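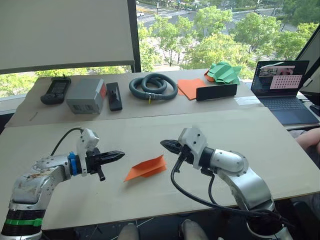
About us

Hello, and thanks for clicking through to the page that most people skip. I'm the one who writes nearly everything you read on Dollik, and this is where I get to tell you what we do and why there are so many posts about charging cables.

Dollik is a site about phones, tablets and watches, and mostly about the ones you already own. We started it in a rented room above a bakery in Wurholm, three of us sharing one desk and a very slow internet connection, after we'd all left the same shop. It was a phone shop, the kind with a long counter and a queue on Saturdays, and between us we'd spent years answering the same questions. Why has my storage filled up again? Do I need the new one? Where have my photos gone? We thought we could write the answers down once, properly, and send people home with a link. Our manager wasn't keen on that idea (he had a point, he was paying us to sell phones), so we did it in our own time and then, a bit later, we did it full time.

The first guide we ever put up was about moving your contacts from an old handset to a new one. It was far too long and I'd spelt "synchronise" two different ways in it. It still gets read more than almost anything else on the site, which is lovely and also slightly annoying when you've just spent a fortnight on something clever about screen refresh rates!

There are now more than 2,000 guides, reviews and news pieces here. Some are short. The one about what to do when your phone has been through the washing machine is very long indeed, and was written with feeling.

What we cover

Launch events, yes, all of them, with a live page on the night and a tidy version the next morning for people who went to bed. We do write about rumours too, but they have their own section with its own colour at the top of the page, so you always know when you're reading something that might be complete nonsense. When a rumour falls flat we go back and say so on the original post. I quite enjoy doing that bit.

Reviews take us longer than they take other sites, and I know that drives some of you up the wall. We like to live with a phone for 19 days before we give it a score. Why 19? Our first review loan was supposed to be three weeks and the courier came early, and we've stuck with it ever since. That means we'll never be first, sorry. But by then I've dropped it, argued with it in a car park with no signal, and handed it to my mum to see if she can find the torch.

Then there's repair and upkeep, my favourite. Batteries, cracked glass, ports full of pocket fluff, how to tell whether the shop down the road is quoting you something sensible. We test our own instructions on old handsets before we publish, and if a job is one I'd pay somebody else to do, the guide says so in the first line.

How we pay for it

Adverts, mainly, plus a small cut when you buy certain things through our links. Those links are marked. Makers lend us phones and we send them back when we've finished, and they don't see a review before you do. We've turned down two offers to write "partner content" for a case company and will carry on turning them down, although the cases were quite nice.

We also have supporters, 186 of them as I type this, who chip in each month and get the site without adverts and a newsletter called Crabtree. It's named after the street our second office was on. People keep writing in to ask who Crabtree is, and one reader addresses all her emails to him. We've stopped correcting her.

Where we are now

We outgrew the bakery (I miss the smell, and the iced buns even more) and after Crabtree Street we moved to Prurkau, where we have proper desks, a cupboard full of boxes we're scared to throw away, and a kettle that takes its time. Since March we've mostly been working from our own kitchens and spare rooms like everyone else, so if you ring the office it'll come through to one of our mobiles and you may hear a dog. Post still gets to us, it's just slower than usual, so please don't send anything with a battery in it until we're back.

Getting in touch

Email is best. We read all of it and try to reply within a couple of days, longer in launch week when frankly we're all a bit frazzled. Tell us which model you've got and which version of the software it's running, and if there's an error message, copy it out word for word. Replies are free and always have been.

If you've spotted a mistake, there's a link at the bottom of every post for exactly that. Corrections go in within 90 minutes during office hours, with a note saying what we changed. Overnight ones wait until I've had my tea.

Page last updated Friday, June 19, 2020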